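Notes on rinsing rice and dried beans, since Aarti Agarwal asked for my numbers. 1/6

Basmati: 400 g dry, four changes of cold water, swirl 20 seconds each. After the fourth the water stays slightly cloudy – fine, stop there.

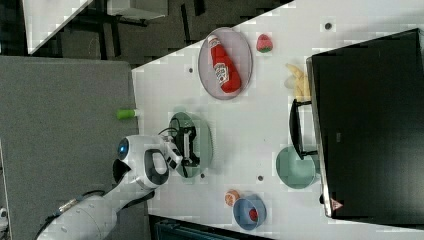
Drain for five minutes before it goes in the pot. Undrained rice carries extra water and the ratio drifts. I weigh it after draining and top up from there. 2/6

Last batch weighed 423 g drained. 3/6

Beans are simpler. Pick out stones dry, rinse once, soak overnight with salt – 15 g per liter. Rinse again in the morning.
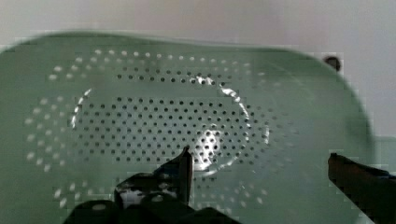 Old beans take longer and some never soften. Write the purchase month on the jar. Mine say December. 4/6

Lentils: rinse, no soak. Red ones foam, so skim at the first boil. 5/6

Zanele Mofokeng skips rinsing for risotto and she is right, the starch is needed there. Sushi rice next week. 6/6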